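4.3 Oiling a wooden worktop

Carry out this procedure before first use and again each November. Loltmont worktops leave the factory sanded but unsealed.

1. Clear the surface and wipe it with a damp cloth. Leave to dry overnight.
2. Sand lightly along the grain with 240-grit paper. Remove all dust.
3. Pour a small amount of Karaca oil on to a lint-free cloth and spread it along the grain.

Note: Neighbouring boards may differ in shade. Oil deepens the colour but does not even it out.
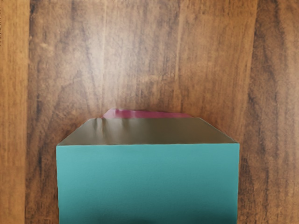 Loltmont Worktops — Surface Care Team

4. After 20 minutes, wipe off any oil still standing on the surface.
5. Wait eight hours, then apply a second coat. Treat cut-outs and end grain in the same way — these take up more oil.

A 194 ml tin covers one coat on a standard worktop. Order refills under part number 3403.

CAUTION: Oily cloths can catch fire without a flame. Soak them in water and lay them flat outdoors to dry before disposal.

Do not place hot pans on the worktop. For scorch marks, see page 77.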